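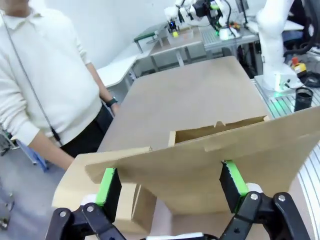 brakedust replied:

Sorry, I don't buy it. The city measured travel times on Clullholm Road for two weeks in July, when school is out and half of Stuvinora is at the lake, and compared them with the spring before. Then it put out a press release saying the new Kiani signals cut the trip by 13 percent. I could cut the trip by 13 percent in July with a stop sign and a lawn chair.

eastbank_ed replied:

You didn't read the appendix. They adjusted for season. It's on the page after the map.

brakedust replied:

I did read it. It says "seasonally adjusted" and gives no number for the adjustment. If I hand my accountant a sheet that says "adjusted" she hands it back.

mottle replied:

I drive Clullholm end to end every weekday, bridge to the Marudora line, and I'd say it's better in the morning and worse coming home. The morning used to stop me at the hospital light and then again at the grocery. Now I mostly roll through both. But at 5:15 the left turn onto the bridge backs up past the car wash, and it never did that before the new boxes went in. If they only timed through traffic then the left turners don't exist as far as the report is concerned.

hollis_pike replied:

They only timed through traffic. Page 4.

mottle replied:

Well there you go.

eastbank_ed replied:

Every corridor study times through traffic first. Turning movements are supposed to be in the follow-up. I don't know why everyone assumes it's being hidden. The old controllers were ancient, they couldn't even hold a clock, and they had to be replaced with something. Would you prefer they'd bought the same junk again?

brakedust replied:

I'd prefer they bought controllers and skipped the subscription. Replacing a dead box is maintenance and I have no problem paying for maintenance. What the council signed is a yearly fee for "adaptive optimization" on top of the hardware, and the only evidence that the optimizing does anything is a report written by the company that collects the fee. Turn the adaptive part off for a month, run a decent fixed plan on the same new boxes, and compare. That would tell you something. I asked for it at the meeting and was told it would be "disruptive."

curbcut replied:

Can someone who walks get a word in? The wait for the crosswalk at the library is longer now. I've stood there through what felt like the whole afternoon with the button pushed and cars pouring by, and then you get the little man for about as long as it takes to step off the curb. My mother uses a walker and she won't cross there anymore, she goes all the way down to the underpass. Nothing in the report on that either.

hollis_pike replied:

Put in a request on the city site, under Streets, then Signals, then "pedestrian timing." They do have to answer those. I did it for the one by the middle school and they added a few seconds to the walk phase. Took them forever and they never told me, I just noticed one day.

curbcut replied:

Did that in the fall. Got an auto reply with a ticket number and silence since.

slowlane_sal replied:

I'm the odd one out I guess. I think it works? I deliver on that road all day and my stops are closer together than they used to be. I don't care what the press release says, I go by when I get done.

brakedust replied:

Glad to hear it, and I'm not being snotty. But you also started taking Orchard after the repaving, you said so in the other thread. How much of it is Orchard?

slowlane_sal replied:

Fair. Some of it. Not all.

northgate_66 replied:

What gets me is the sample. 1802 trips sounds like a lot until you see that they're phone records from people with the Kiani app switched on. Who has that app? Commuters who signed up to beat traffic. No buses, no delivery trucks, nobody with an old phone. And the "before" trips come from pavement sensors, so it's one kind of ruler before and another kind after. I did surveying for most of my working life and if I'd changed instruments halfway through a job without tying them together I'd have been sent home.

eastbank_ed replied:

OK, that one I'll give you. I missed that the before numbers came from the sensors. I still think you're all asking for a level of proof we never asked for with the old signals. Did anybody demand a control month in the nineties?

northgate_66 replied:

They didn't send us a yearly bill in the nineties.

mottle replied:

Does anyone know what Marudora did? They looked at the same system and passed on it.

hollis_pike replied:

They retimed by hand. Two of their own signal techs went out with clipboards, drove it at different hours, and wrote new plans. My brother-in-law lives over there and says it's fine, no better or worse than ours. Their corridor is shorter though and doesn't have a bridge on the end of it, so I wouldn't lean on it too hard.

brakedust replied:

I'd lean on it a little. It cost them wages they were already paying.

eastbank_ed replied:

And in a few years somebody has to go drive it again, when traffic shifts. That's the entire argument for adaptive, you don't have to keep sending people out.

brakedust replied:

Then show me traffic shifting and the system catching it. There was a water main break on Clullholm in the fall, one lane shut most of a week. Perfect test. What did the signals do? I sat in it and as far as I could see they did nothing at all, the side streets got the same green with no cars on them. Not a word about it anywhere.

slowlane_sal replied:

They had it in manual that week. I asked the guy at the cabinet.

brakedust replied:

So the first time something unusual happened they switched it off.

eastbank_ed replied:

Or the crew needed it in manual to work safely. You don't know and neither do I.

northgate_66 replied:

The renewal vote is on the next agenda, item posted last night. I've requested the raw trip data, with dates and times. If they send it I'll put it up here and people can argue about that instead of the press release.

curbcut replied:

Ask for the button data too please. They must log it.

northgate_66 replied:

Added it to the request.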